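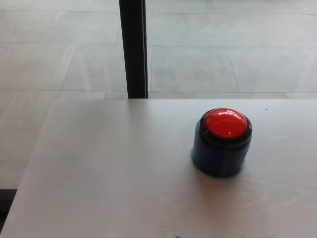
The red button on the table.

NOTICE TO ALL SUBSCRIBERS OF THE DEMORA METHOD

The Office of Subscriber Relations, Kornesham, acknowledges receipt of 2,785 letters concerning the Demora Method of Online Selling. Each letter has been read by the undersigned.

Subscribers were promised a working web store within 30 days for a fee of $499. The Office has reviewed the course materials and finds that they contain eleven lessons on choosing a store name and none on what to sell.

Mrs. Kulap Phetsri of Pralberg, having completed all lessons, opened a store called Ratanaporn. It carried no goods. It has since received 2,385 orders. The Office has asked Mrs. Phetsri what her customers believe they are buying. She replied that she had hoped the Office would know.

Refunds are suspended while the matter is studied. The Office has placed an order of its own and awaits delivery.

Orathai Siriwan
Registrar of Complaints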